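How to fit a floating shelf to a solid wall

Updated 6 October 2020

These instructions cover the Flallholm floating shelf in all three lengths, fitted to brick or block. If your wall is plasterboard on studs, use the separate sheet for hollow walls, as the fixings are different and the load limit is lower.

The Flallholm comes as a hollow oak-veneered sleeve that slides over a steel bracket. All of the weight is carried by the bracket, so most of the time goes on getting it level and tight. The sleeve itself takes a couple of minutes.

What you need

Hammer drill with a 7 mm masonry bit
Spirit level, at least 600 mm long
Pencil and tape measure
Cable and pipe detector
Screwdriver to suit the screws supplied
Dust sheet
Wall plugs and screws (in the bag taped inside the carton)

Check the shelf before you start

Open the carton on a soft surface and slide the bracket out. Try it in the sleeve once before it goes on the wall. It should push in by hand with slight resistance. If it sticks halfway, look for a bead of dried glue inside the slot and scrape it off with an old chisel.

The finish is a clear lacquer. It marks easily while you are handling it, so take off rings and watches and keep the sleeve wrapped until step 5.

Step 1 – Choose the height

For books, leave a gap of 300 mm between shelves. Over a desk, sit down in your usual chair and make sure you can stand up without catching your head. Keep the shelf clear of radiators. Oak veneer will lift at the front edge if it is warmed from underneath every winter.

Step 2 – Check for cables and pipes

Run the detector over the whole area, first across and then up and down. Cables normally run straight up, down or sideways from a socket or switch, so never drill in line with one, even if the detector stays quiet. Switch off the circuit at the consumer unit if you have any doubt, and use a cordless drill.

Clear the floor along the skirting as well. Brick dust travels further than you expect and it gets into anything left at the foot of the wall.
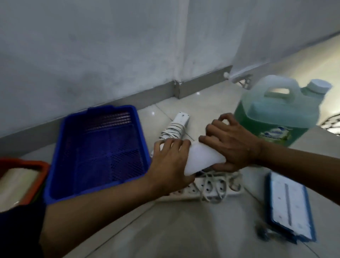 Step 3 – Mark and drill

Hold the bracket against the wall with the level on top and mark the two end holes. Take the bracket away and check the marks with the level again. Drill to 60 mm, using a piece of tape on the bit as a depth guide. Brush out the dust, push the plugs in flush, and fix the bracket loosely before marking the holes in between.

Step 4 – Tighten the bracket

Work from the centre outwards. On an uneven wall the bracket can bow as the screws pull up – pack behind it with thin card until it sits straight. Lean on it with your hand. There should be no movement at all.

Step 5 – Fit the sleeve

Slide the sleeve on evenly from both ends, then put in the two small locking screws from below. Do not overtighten them.

Spare parts

Fixing bags are part number 384 and locking screws are part number 973. Both can be ordered from Sales at our Wakatcombe workshop or collected from the Ploltholm showroom.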